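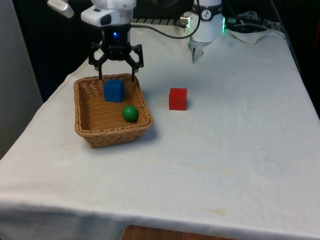 Saturday, workshop notebook, table by the gray wall

Swapped the gray plastic tray for the wicker basket. The tray slid on the cloth whenever anything touched its side, and the walls were too high for small pieces. The basket is low, and the weave grips the cloth well enough that I dropped the tape.

Cloth: the white one from Zolen, washed once at home. Ironed it and pulled it tight from the front. It still creases along the old fold line if you lean on it, so don't lean on it. The spare is in the Temba box under the bench.

Blocks: using the wooden cubes from the Lisex set. The bag says 100 pieces, mixed colors. Pulled out the ones with chipped corners and put them back in the bag with a knot in it — please leave the knot. Lightly sanded the rest with 500 grit, faces only. I tried 1000 first and it did nothing except polish the paint.

Red and blue read well against the white. Started a tidy-up with those two colors out on the cloth and something green already in the basket. 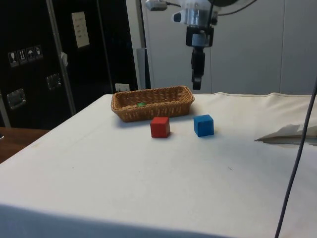
A note left in the margin at 11 says the basket should go closer to the front edge, and that the braided rim will start shedding bits if blocks keep getting knocked against it. Wants the Talemach bin tried before we settle on wicker.

Fair on the rim. I ran a thumb around it and found one loose end on the short side, trimmed it with the flush cutters. Not moving the basket until the next batch is finished, or the notes won't match up.

To do: second basket, same size. Lint roller for the cloth. Label the block bag.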